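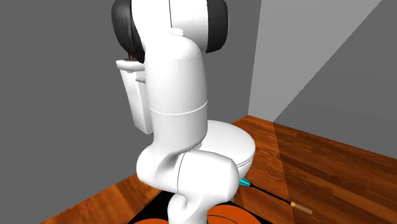 Home | Projects | Kids' bench | Notes | Archive

Filed under: Kitchen chemistry, Ages 5 and up

Red cabbage indicator, second attempt

The first batch of cabbage indicator went off in the fridge after six days. It smelled like a drain and had turned a dull brown-purple that no longer changed much with anything. I have now made a second batch with a few changes, and the results are good enough to write down.

The method is the usual one. Chop a quarter of a red cabbage, cover it with 400 ml of hot water, leave it until it cools, and strain. Last time I boiled the cabbage for far too long. Steeping it gives a cleaner color and the kitchen smells less. I strained it through a coffee filter this time, which was slow but removed the fine bits that had been settling at the bottom of the cups.

Half the batch went into an ice cube tray and into the freezer. One cube, thawed, is enough for a small cup. I compared a thawed cube against fresh liquid using vinegar and then baking soda, and I could not see a difference in either color. Freezing is now the default in this house.

The other half I used for paper strips. Plain coffee filters, soaked, dried flat on a rack, and cut with scissors. My son did the cutting, so the widths vary. The strips are paler than the liquid and the change is harder to read, particularly on the alkaline side, where pale green on off-white paper is not much to look at. Soaking the paper twice, with a full dry in between, helps. I would not bother with a third soak.

What we tested, in the order the kids picked:

Lemon juice — bright pink, immediate.
White vinegar — pink, slightly less red than the lemon.
Plain yogurt — pinkish, but you have to stir it in and wait.
Tap water — stayed purple with a blue tinge.
Baking soda in water — blue-green.
Washing soda in water — green. I handled this one myself, with gloves.
Egg white — blue-green, which surprised everyone including me.

The egg white sent me to a book. Fresh egg white is mildly alkaline and becomes more so as the egg ages and carbon dioxide leaves through the shell. So there is a follow-up test there: one new egg, one old egg, same amount of indicator in each. I have put an egg at the back of the fridge with a pencil mark on it and asked the family not to eat it.

A note on cups. I had been using the tinted plastic ones from the picnic set and they are useless for this. Use clear glass or white china, and put a sheet of white paper underneath. We found 11 small jars that matched, and having them all the same size made it much easier to compare the colors side by side. My daughter then arranged them from pink to green and wanted to fill in the gaps, so we spent 40 minutes adding vinegar to baking soda solution a drop at a time. The middle of the range is difficult. One drop too many and you jump from blue straight past purple.

Britt-Marie Kvam wrote to me after the first post to suggest blueberries for anyone who can't stand the cabbage smell. I tried a handful of frozen ones, crushed in warm water. They work on the acid side, but the alkaline colors come out murky and gray. Blueberries also cost more. I am staying with cabbage, though the blueberry version would be fine for a child who only wants to see something turn pink.

Stains: the indicator marked the wooden counter and one shirt. The counter came clean with a damp cloth and some baking soda paste, after going briefly green. The shirt did not.

Next month I want to try turmeric, which only responds to alkalis, and run it next to the cabbage on the same samples. If the old egg is ready by then it can go in the same post.

4 comments | 6 shares

Older: Salt crystals on string | Newer: none yet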